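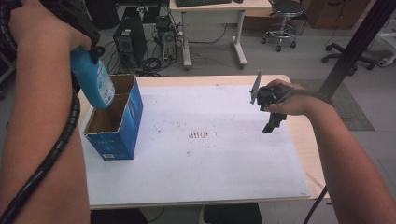
geller-pack: handheld gripper comparison, README

Reading time: 6 min
Print | E-mail

Status: usable, still moving. Read Known problems before you train on it.

What it is

Recordings of people packing and unpacking small household stuff with handheld grippers, head camera on. Two grippers compared, same table, same objects, same box. Wanted to know which one to order more of for the Geller bench. Ended up with enough recordings to be worth sharing, so now it has a README.

Over 800 episodes total. 4 tasks. Not balanced across tasks, see below.

Grippers

Usus – black, compact body, handle below, flat metal fingers. The default. Light enough to hold through a long session. Strap goes round the hand near the wrist.

Drustis – heavier, rubber pads, wider opening. Trigger has a longer pull and a proper stop at the end. Nicer to close slowly. Worse for anything overhead, wrist gives out.

Both log opening width plus trigger state. Both are cabled, no wireless in this release. Tried wireless early on, timestamps drifted, dropped it.

Tasks

bottle_box – plastic bottle with a printed label, into or out of the open cardboard box. Bottle goes in tilted, lower end toward the opening, then straighten. Flaps stay open.

box_close – fold flaps down, long ones last. Hardest task for both grippers. Flat fingers slide right over the cardboard, pads grab it too well and drag the whole box.

sheet_flat – smooth the white paper back down on the tabletop. Started as a cleanup chore between episodes, promoted to a task when we saw how bad everybody was at it.

handover – object from one side to the other, midair, no table contact. Bare hand to gripper or gripper to bare hand, both directions are labelled.

Bare hands are allowed in all tasks. Look at the hand_use field. Values: left_bare, right_bare, both_tool. If you only want tool-on-tool, filter on both_tool and expect to lose a good chunk of bottle_box. People grab the bottle by hand to get it started, it's faster, and we left that in. "Bare" means no gripper is doing the holding. A strapped device can still be on or near that arm.

Setup

Light wood table, big sheet of white paper over most of it, pale margin showing at the sides. The paper has marks on it. Dark smudges near the middle, short vertical strokes, plus speckles. Same sheet through most of the set. Don't use the marks as a fiducial, the sheet shifts.

Box is blue outside, brown inside. Printed faces, faint white lettering. The blue bottle on blue box was not planned and it does hurt segmentation. Left as is.

Cables run down the forearm in a black spiral wrap. Wrap the cable before strapping in, not after. Leave slack at the elbow, otherwise the operator stops reaching fully and you get short, cramped trajectories. Took a while to spot that in the data.

Background is a working lab. Desk with keyboard and mouse, tower on the floor, cables on the floor, a stool, cabinet, office chair. Furniture moves between sessions. We didn't clear it and don't plan to.

Head camera

Ardeleanu mount, wide lens. Pitched down so the near edge of the table stays in view. Side effect: hands at full raise go out the top, and the device with them. If your method needs the gripper visible at all times, use the top_clip flag and skip those spans.

Tried a chest mount for a bit. Steadier, but the box hides the hands as soon as they go in. Chest clips aren't in the release.

Exposure locked at session start. The paper blows out a little if somebody forgets to lock it. Those episodes have the exposure_auto tag.

What we found so far

Short version: Usus for bottle and handover, Drustis for box flaps, neither for paper.

bottle_box success with Usus, gripper-only episodes: 94 percent. Success = bottle fully inside, box still upright, no regrasp on the table. Drustis lower, mostly from clipping the box flap on the way in. Not publishing a Drustis number yet, the early sessions used a loose pad and the labels need another pass.

box_close: pads win clearly. Operators prefered Drustis here without being asked.

sheet_flat: everyone ends up pushing with the side of the gripper body. Finger width signal is basically useless for this one.

handover: close. Usus a bit quicker, Drustis drops less. Depends what you care about.

Fatigue is real and it is in the data. Later episodes in a session get slower and lower. Sort by session_order if you want to see it or cut it.

Folder layout

episodes/ – one folder per episode
episodes/ID/head/ – head camera video
episodes/ID/grip/ – width, trigger, device clock
episodes/ID/meta – task, gripper, hand_use, flags, outcome
calib/ – per session, not per episode
splits/ – train, held-out operators, held-out objects
notes/ – session notes, raw, spelling not fixed

Calibration is per session. If you mix sessions, load the matching calib. Sounds obvious, has bitten us 2 times already.

Sync

Trigger tap on the table edge at the start of every session, visible in video and in the width signal. Script in tools/ lines them up. Check the residual it prints. If it is large, the tap was missed or double, go find it by eye.

Video clock is the master. Gripper logs get resampled onto it. Raw gripper logs are kept next to the resampled ones, use those if you don't trust our resampling.

Outcome labels

success, partial, fail, abort. Partial is messy. For bottle_box partial means the bottle is in but the box moved a lot or fell and was stood up again. For box_close partial means flaps down but not flush. Abort is for cable snags, strap slips, somebody walking in.

Labels done by whoever ran the session, then spot-checked. Not double labeled. Treat partial as noisy.

Known problems

- Task balance is off. bottle_box is by far the largest. sheet_flat is thin.
- Drustis pad loose in early sessions, tagged pad_loose. Drop them for grasp work.
- top_clip spans, see Head camera.
- Strap slip on the right hand shows up as a slow rotation of the gripper body. Not tagged. Working on it.
- Blue on blue, see Setup.
- Table edge and whatever is stored under it show at the bottom of the view. Some detectors like to fire there.
- A few meta files from October list the wrong gripper. Fixed in the current release, if you have an older download get it again.

Not for

Force anything. No force sensing on either gripper, trigger pull is not force, please don't regress it as force.
Pouring. The bottle is tilted a lot and people search for it, but no liquid transfer is recorded or labelled.
Safety claims about arms. Everything in this release is hand operated.

Running the same comparison yourself

1. Cover the table. White paper is fine, tape the corners or it will creep.
2. Box on the left, flaps open. Mark the corner position lightly.
3. Wrap the arm cable, leave slack, then strap in.
4. Lock exposure with the paper in view.
5. Sync tap.
6. Alternate grippers per block, never per episode. Swapping every episode wrecks the rhythm and the strap fit.
7. Break when the elbows drop. The operator won't say it, watch the video.
8. Write session notes the same day.

Files you need to edit: config/session and config/gripper. Everything else reads from those. The gripper name has to match exactly, lowercase, usus or drustis.

Next

Narrower finger set for Usus, with some texture on the inside face. Already cut, not fitted.
Second box, plain brown, same size if we can find one.
Fresh relabel of Drustis bottle_box.
More handover with both_tool. Currently the weakest slice adn the one people ask for.
Lighter strap maybe.

Changes

Current – gripper names fixed in meta, top_clip added, held-out objects split added.
Previous – raw gripper logs included, chest clips removed.
First – bottle_box only, Usus only.

Reporting issues

Open an issue on the Geller tracker, put the episode ID in the title. Screenshots help. For sync problems paste the residual line as well. Label disputes welcome, say which frame you are looking at and what you'd call it.

Print this page | E-mail this page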